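Why Do Caps Have Brims?
by the Cladport Kids page, 7/28/22
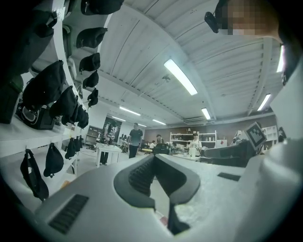

Black caps and soft black bags hanging on a tall white rack.

I love a good cap. I wear one to walk the dog, I wear one to the beach, and I once wore one all through dinner until I got told to take it off (fair enough). So let's talk about caps!

The part that sticks out at the front is called the brim. Some people call it a bill, like a duck's bill. It works like a tiny roof for your face. When the sun is high, the brim makes a patch of shade over your eyes, and you can stop squinting. In the rain it sends the drops out past your nose.

The round part that sits on your head is the crown. Lots of caps have a crown made from pieces of cloth shaped a bit like slices of pie. Sew them together and the flat cloth turns into a bowl! Try it with paper and tape if you don't believe me.

Now, how do you keep a cap nice? I used to squash mine under my schoolbooks, and the brim got a big ugly crease. Hooks are much better. A cap on a hook keeps its shape, and you can see it right away when you're running out the door. Bags like hooks too, if they have a strap.

What about color? Black cloth soaks up more sunlight than white cloth does, so a black cap can feel really toasty in summer. Want to test it? Put a black sock and a white sock in a sunny window for 15 minutes, then touch them both. Which one is warmer?

Next time I'll tell you about that little button on the very top of some caps.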